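Foot Reflexology and Sleep in Shift Workers: A Small Study
Project report, Complementary Health Studies, year two
Tâm Quan and Lâm Vi
Submitted Saturday, November 5, 2022

1. Background

We chose this topic after a placement at the Prumside clinic, where several of the regular clients worked nights at the Bavholm bakery and came in for foot reflexology. They told us they slept better on the days after a treatment. We wanted to see if this would show up in a sleep diary kept over a few weeks, and if a plain warm foot bath did the same thing.

Reflexology is based on the idea that points on the feet correspond to other parts of the body. There is no good evidence for the map itself, and our course tutors were clear with us about this from the start. There is more support for the view that having the feet handled for half an hour in a quiet room is relaxing. We did not set out to test the map. Our question was a practical one: do people who work nights report more sleep after reflexology than after a foot bath?

2. People who took part

We put up a notice in the clinic and in the staff room at the bakery. Anyone over eighteen who had worked nights for at least six months could join. We left out people who were pregnant, who had diabetes or a foot ulcer, who had had a blood clot, or who had started a new sleeping tablet in the past month.

Fifteen would have been a comfortable number for the rooms we had, and 15 people signed the consent form. Two dropped out in the first week, one after changing to days and one without giving a reason. A third kept coming but lost her diary. This left 12 sets of results. Ages ran from 23 to 61.

3. Method

Each person had three weeks of reflexology and three weeks of foot baths, with one week of neither in between. Half started with reflexology and half with the foot bath, decided by drawing slips from an envelope. There was one session a week, always before the first night shift of the week.

The reflexology was given by Tâm, who holds the level three certificate, and followed the Ngô sequence taught on our course. It begins with loosening the ankle, moves to the sole from heel to toe, then the inner edge of the foot, and ends with holding both feet still for two minutes. No oil was used. We used a small amount of unscented powder if the skin was damp.

The foot bath was prepared by Lâm. The water was filled to just above the ankle bone and kept at a comfortable temperature with top-ups from a jug. Nothing was added to it. The person sat in the same chair, in the same room, with the same blind drawn. We kept talk to a minimum in both kinds of session, though this was harder in the foot bath weeks, when people tended to chat.

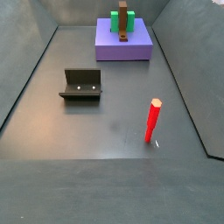
Everyone filled in a diary each time they woke from their main sleep. It asked for the time they went to bed, the time they thought they fell asleep, the number of times they woke, the time they got up, and a score from one to five for how rested they felt. We wrote the diary ourselves and tried it on two classmates first. As a result we took out a question on dreams and made the boxes bigger.

We had hoped to use the Zosutia sleep app as a second measure. It could not cope with people going to bed at nine in the morning and kept recording their sleep as a nap, so we stopped using it after the first week and have not included the readings.

4. Results

We worked out the average length of main sleep for each person in each part of the study, leaving out their days off. For the group as a whole this came to 5 hours 41 minutes in the reflexology weeks, 5 hours 33 minutes in the foot bath weeks and 5 hours 12 minutes in the week with neither.

The difference between reflexology and the foot bath is eight minutes. With a group this small we would not make anything of it. Seven people slept longer in the reflexology weeks and five in the foot bath weeks.

The rested score was 3.2 for reflexology, 3.1 for the foot bath and 2.7 for the week with neither. The number of times people woke hardly changed at all. Most of the waking was put down to noise from the street or from children, and two people mentioned the same dustcart.

Nobody reported a serious problem. One person had a sore heel the day after her second reflexology session. It had gone by the next day and she chose to carry on.

5. Discussion

Our results suggest that both kinds of session may have gone along with slightly longer sleep, and that there was little to choose between them. A warm foot bath is cheap and can be done at home without training. For someone on bakery wages this matters, and we think the clinic could say so in its leaflet.

There are several weak points. People knew which treatment they were getting, and those who came through the clinic already liked reflexology. The sleep times are what people wrote down, and a tired person is not a very good judge of when they fell asleep. The week with neither was only one week, and for four people it fell at the end of March when the clocks changed. We should have seen that coming. Having one of us give all the reflexology and the other run all the foot baths also means that we cannot separate the treatment from the person giving it. If we did this again we would both train in the sequence and swap over halfway.

We also asked too much of the diary. By the fifth week some entries were clearly filled in several days at once, in the same pen, with the same times. We kept these in, as we had not written a rule for leaving them out before we started.

6. Costs

We were given a project allowance of £200 and spent £143. The largest item was towels, followed by printing. The clinic lent us the room and the reclining chair and charged £50 for laundry, included in the total. The rest of the allowance has been returned to the department.

7. What we would do next

A longer study would be useful, with at least four weeks of each treatment and the same length of time with neither. We would like to compare a foot bath at the clinic with one at home, because much of the benefit may come from sitting down in a quiet room with the phone switched off. Three people wrote something like this in the comments box.

We would also ask about caffeine. It came up in conversation again and again and we had no place to record it.

8. Who did what

Tâm Quan gave the treatments, wrote sections 1 and 3 and kept the appointment book. Lâm Vi ran the foot baths, typed up the diaries and wrote sections 4 to 6. Sections 2 and 7 were written together. The blank diary and consent form are in the appendix. Completed diaries are held by the department and will be shredded after marking.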